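Home Help Forum > Laundry & Cleaning > Gadgets and Automation

Is there any machine yet that will sort and load laundry by itself?

Posted by radbridge_582, 24 November 2024

I run a small guest house with 11 beds and do all the washing myself. Sheets are no trouble. What eats up my morning is the small stuff – socks, thin tops and anything that has to go in a mesh bag and come back out again. I keep seeing videos of robots folding towels. Is there something I can buy that handles the whole job, or at least the bags? I could spend 500 dollars, maybe a little more if it would last.

Skolla

No. For 500 dollars you can get a good washer on sale, and that is the closest thing to a laundry robot you will own for a while. Save your money.

Vanaver

I worked in a commercial laundry until September, so I can tell you what was automated there. Washing, drying, ironing flat sheets and folding flat sheets. All of that ran on machines and it ran well. Everything else went across a table and people did it by hand. A sheet is always a rectangle. A shirt pulled out of a bag is a different shape every time, and the machine has to find an edge before it can do anything with it.

Zippers are worse. You need to hold the fabric still on one side and pull on the other, and the mesh gives while you do it. A person does this without looking. The research arms I have seen on video can do it, but slowly, and the clips are often sped up. Check the corner of the screen for a speed label before you get excited.

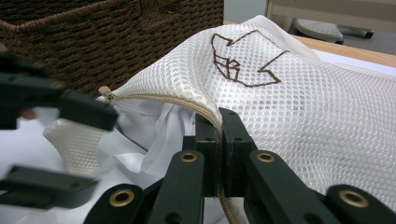 Mesh bag with the zipper partly open and a white item coming out.

If the bags are the real problem, try bigger ones with a wide opening and a chunky zipper pull. Fill them half way – a stuffed bag is slow to empty and does not wash well either. I cut 30 minutes off my own wash day by having everyone in the house bag their own socks.

ochoa_at_home

My sister has a dryer that texts her when it is done. Not sure if that counts as a robot but she likes it. I agree about the wide bags. The cheap ones I bought had zippers that snagged on the net and I ended up cutting two of them open.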